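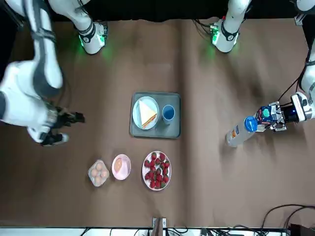 A robotic hand above a paper-covered tabletop.

Puridton Adds the Privisden Tube Cutter to Its Hand Tool Line

REVMONT, 1 September 2018 — Puridton, a maker of hand tools for frame builders and installers, has added a tube cutter to its range. The Privisden Tube Cutter is made for cutting aluminum and thin-wall steel tube to length on the job, without a saw or a bench vise. It ships to dealers this month.

The cutter works by rotation. The user opens the jaw, sets the tube against the rollers, turns the knob until the cutting wheel touches the metal, and swings the tool around the tube. The knob is tightened a little after each full turn until the tube parts. The wheel follows its own groove, so the end comes out square to the length of the tube and fits flush inside a connector or against a base plate.

The Privisden has two rollers, each with a relief groove near the edge so that a cut can be made close to a flared or swaged end. The body is die-cast and weighs 317 grams. The knob is wide enough to turn with gloves on and is knurled all the way around. A fold-out reamer on the back of the body takes the burr off the inside edge after the cut.

"Most of the people who buy our clamps were cutting their tube with a hacksaw and then filing the end," said Tineke Kuipers, product manager at Puridton. "It works, but the ends are often a bit off, and you find out when the last crossbar won't seat. We wanted a cutter that lives in the same bag as the clamps."

Kuipers said the company spent most of its development time on the feed screw. Early versions had a coarse thread that closed quickly but made it easy to push the wheel in too far, which leaves a ridge around the cut and can flatten thin tube. The production version has a finer thread and a slide lock. The lock lets the user bring the wheel up to the tube in one motion and then use the knob only for the cut itself.

"It takes a few more turns than the coarse one did," Kuipers said. "On thin tube you will be glad of it."

The cutting wheel is held by a pin and can be changed in the field with no other tools. A spare wheel is stored under the knob cap. Replacement wheels will be sold in packs of two, in one version for aluminum and another for steel. The cutter comes fitted with the aluminum wheel. Puridton recommends changing to the steel wheel before cutting any steel tube, including plated tube, and adding a drop of light oil to the feed screw from time to time.

The tool is not meant for solid rod, threaded pipe or tube that has been bent at the point of the cut. It also needs clear space all the way around the tube, so tube that is already installed close to a wall may still have to be cut with a saw.

The Privisden is sold on its own or as part of the Dewulf Frame Kit, which also holds a deburring tool, a set of hex keys and a canvas roll. Customers who already own the Dewulf kit can fit the cutter in the empty end pocket of the current roll. Rolls from the first production run have a narrower pocket — the cutter will go in, but the flap will not snap shut over it.

The cutter carries a two-year warranty against defects in the body, rollers and feed screw. Cutting wheels are wear parts and are not covered.

Dealers can order through their usual Puridton representative. Product sheets and a printed wheel selection chart for counter display are available on request.

Press contact:
Tineke Kuipers
Product Manager, Puridton
Revmont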